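May 22, 2019
Cloth pickup, apartment set, day 8

Started late today, the left grip was sticking and Flynn had to loosen one screw and tighten it again. After this it closed well. We reached 404 good episodes in total on this set. I threw away 14 from the morning, because the fingers closed before the recording had started.

Ernő Rácz asks that we keep the palm and the window in the background and do not move things to make it cleaner. I agree, but the bright sky makes the exposure jump when I turn to the right. I will ask Treloar if we can lock it.

Orange fleece over the play mat is the hardest one for me. It is thick, so I must pinch it near the middle and lift slowly - if I take only a corner, the rest drags on the mat.

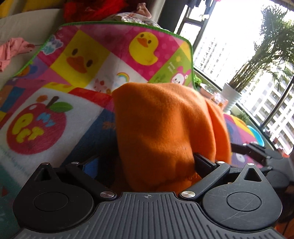
For tomorrow: same mat, thinner cloth, start each episode from a different side. Flynn will upload to Kultia in the evening. The folder name must have the set number this time, last week I forgot it and he had to sort by hand.

Charge both batteries!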